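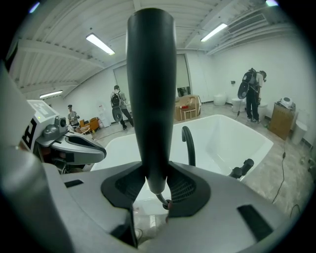

**문의: Mandgate 공유기, 저녁마다 와이파이 끊김**
접수일: 28/06/2020
상태: 진행 중

안녕하세요, 또 저예요 ㅠㅠ 지난번에 알려주신 대로 공장 초기화까지 했는데 증상이 그대로라서 새로 글 남깁니다. 낮에는 진짜 멀쩡해요. 그런데 저녁 먹고 앉기만 하면 와이파이가 툭 끊겼다가 한 12초쯤 뒤에 다시 붙어요. 영상 보다가 끊기면 얼마나 짜증 나는지 아시죠!

**지금까지 해본 것**

- 펌웨어 업데이트: 최신이라고 나와요.
- 채널을 자동에서 수동으로 변경: 이틀 괜찮다가 다시 시작됐어요.
- 랜선 교체: 서랍에 있던 Joron 케이블로 바꿔봤는데 차이 없음.
- 노트북 유선 연결: 이건 한 번도 안 끊겼어요. 그래서 회선 문제는 아닌 것 같고요.

로그도 봤는데(영어라 반은 못 알아듣겠어요) 끊길 때마다 이 줄이 찍혀 있더라고요.

`wlan0: DFS radar detected, switching channel`

**추가 1**
답변 감사해요! 말씀하신 대로 DFS 안 쓰는 채널로 바꾸고 채널 폭도 줄였어요. 속도는 원래 300Mbps 넘게 나오던 게 좀 떨어졌는데 이 정도면 참을 만해요. 어제저녁에는 3시간 내내 틀어놨는데 안 끊겼어요, 와!

**추가 2**
너무 일찍 좋아했나 봐요. 거실 쪽은 이제 괜찮은데 작은방에 둔 Storow 중계기가 말썽이에요. 불은 정상으로 들어와 있는데 휴대폰이 붙으면 인터넷 연결 없음이라고 떠요. 껐다 켜면 잠깐 되고, 또 그래요. 이 중계기는 1월에 산 거라 보증은 남아 있을 텐데 Jalali 몰에서 산 거라도 교환이 되나요? 영수증은 메일로 받은 것만 있어요.

중계기 관리 화면에 들어가 보니 IP 주소가 공유기랑 똑같이 잡혀 있던데, 혹시 이게 원인일까요? 괜히 건드렸다가 다 먹통 될까 봐 아직 손은 안 댔어요. 주소를 뭘로 바꾸면 되는지만 알려주시면 오늘 밤에 해보고 결과 남길게요.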